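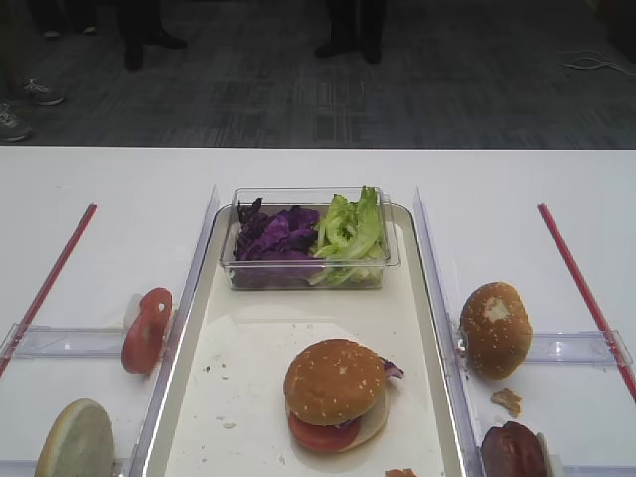

Last changed: April, 16:40

The burger that has to be the same every time

By Joris Van Acker

The first thing I learned at Kendik is that a tomato slice is never innocent. If it is cut too thick, the bun slides. If it is cut too thin, the water goes into the bread and the guest notices after three bites. I had eaten burgers for forty years without thinking of this, and then I stood one morning beside a white table and heard two grown people discuss a tomato for a quarter of an hour.

Kendik makes burgers for canteens, sports halls and one long-distance ferry. The kitchen is in the old Cuypers building, behind the canal, where they once repaired weighing scales. There is still a brass plate beside the door with the name, and the people who work inside say "at Cuypers" when they mean "at work". They sell 3809 burgers in a normal week. In a week with a football tournament they sell more, and then the office people also put on an apron.

What interested me was the table. I am a home cook, not a bad one, and at home my burger is built wherever I find a free place: on the chopping board, on the lid of a pan, one time on the envelope of the electricity bill. At Kendik the building has its own furniture. There is a cream tray with a raised rim, and along both sides of it stand clear walls, so that everything which falls stays in one place. The leaves are at the far end in a transparent container, purple cabbage to the left and green lettuce to the right. The burger is built at the near end. Your hand goes out, comes back, goes out, comes back.

I asked why the cabbage is on the left. The answer was that it was always on the left, and that when someone tried to change it, for one month, the whole kitchen was in a bad mood.

The order of things

Every burger company has an opinion about the order. The one I was taught goes like this: bottom bun, tomato, meat, leaves, top bun. Many people will protest, and I protested also. In my mother's kitchen the tomato was always on top of the meat, where you can see it and be happy about it.

The reason for the low tomato is in the holding. A round slice of meat on a round slice of tomato gives a quite flat floor for the leaves, and a leaf of red cabbage is a stubborn thing. It has a curve and it wants to keep the curve. If you lay it across the meat, with the thick white part to one side, the top bun presses it down and it holds. When you put the same leaf directly on the bread it makes a small bridge, and the burger walks apart in the hand.

The tomato slices wait on their edge in a clear holder at the side of the tray. I liked this very much. At home I lay my slices flat on a plate, one over the other, and the lowest one is always swimming. Since my visit I put them upright in a narrow glass dish, and it is better - not perfect, but better.

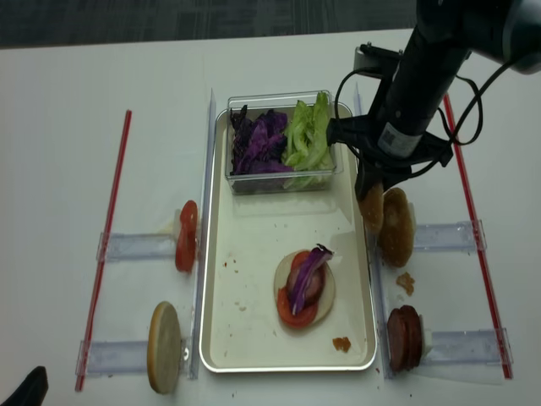

Tomato below, meat above it, and a strip of purple cabbage before the top bun.

Why cabbage at all

Red cabbage is not a classical burger leaf. Kendik began with it when lettuce became expensive one winter, and the guests wrote to ask for it to stay. It keeps its bite for hours. It has also a slight pepper taste when it is raw, which goes well with a soft bun. The lettuce is there for the freshness and for the people who find that a burger without something green is not a complete meal.

The cabbage comes from Flolleck, a farm with 98 hectares which also grows leeks and a little celeriac. I went to see it in the afternoon of the same visit. It was raining sideways and I can report that there were cabbages. The farmer gave me one to take home and it weighed more than my bag.

In the kitchen they take off the leaves whole and then tear or cut them into strips. Tearing is slower, but I was told that a torn edge holds the sauce better, for the clients who order sauce. Most of the canteens put their own sauce at the counter.

Bread, seeds, crumbs

The buns are from Zalteck, a bakery two streets further, and they arrive at five in the morning. They are golden on top with white sesame. There was a trial with a bun without seeds, which would leave a cleaner tray, and the clients did not like it. So the sesame stayed and the tray has crumbs. A good bun makes crumbs. I wrote this sentence in my notebook as a quotation, but I forgot to write who said it, for which I apologise to the baker or to the dishwasher.

A tray is wiped between batches, never between burgers. Between burgers you leave the crumbs where they are and you look at the stack: is the tomato coming out on one side? A little is allowed, and even wished for, as the guest wants to see red. A small wisp of cabbage at the edge is also allowed. If you see half a leaf hanging outside, you open the burger again.

To try at home

For four burgers take four sesame buns, two firm tomatoes, four patties of 200 grams if your guests are hungry, a quarter of a small red cabbage and a few leaves of crisp lettuce. Wash and dry the leaves well. Put everything in its place before the meat is ready, the leaves furthest from you, the tomatoes at the side, an empty tray in the middle. Cut the buns and begin with all four bottoms at once.

I made them for my neighbours the week after. I put the cabbage on the left. My daughter moved it to the right, because she is left-handed, and she was faster than me.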